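Notebook entry, April - Workroom 2, sorting and standing of white plastic parts
Entered by Sewwandi Abeysekara. Copy to Marcelino Siqueira.

Work resumed at 9:40 a.m. on the Trellulell order. The purpose of the session was to establish a fixed method for handling the tall parts, which had previously been laid flat in the trays and had picked up scuff marks along one side. Parts are now to be stood upright on the table and moved one at a time.

The batch was drawn from carton 1292. Labels were checked against the Umenis list before anything was taken out. Two parts had a raised seam at the base and would not stand without support. They were set aside in the Prata tray and are not to be returned to the carton until M. Siqueira has looked at them.

Lanyards are to be tucked in or removed when reaching over the table. This was agreed last month and has not been followed consistently, by the undersigned included.

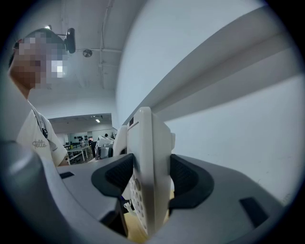
The order of work is as follows for the remainder of the batch. The part is placed upright with the seam facing the wall, released, and left alone for 5 seconds. If it leans, it is lifted and placed once more. A second lean sends it to the Prata tray. Staff should keep their forearms off the table during the wait, as pressure on the near edge is enough to tip a part at the far side.

The Grunder mat was tried under the first row and then withdrawn. It is too soft for a narrow base, and several parts settled at a slant. The bare surface is preferred. The mat has gone back to the shelf by the door.

The order calls for 700 parts. At the present pace it will not be finished this month, and Trellulell should be told so by telephone before the next delivery is arranged.

Open items: replacement labels for the trays; a decision on the raised seams; a second copy of the Umenis list - the present one has a coffee stain over the lower column and two entries cannot be read.

Stopped at 12:15 p.m. Carton closed and left under the table. S.A.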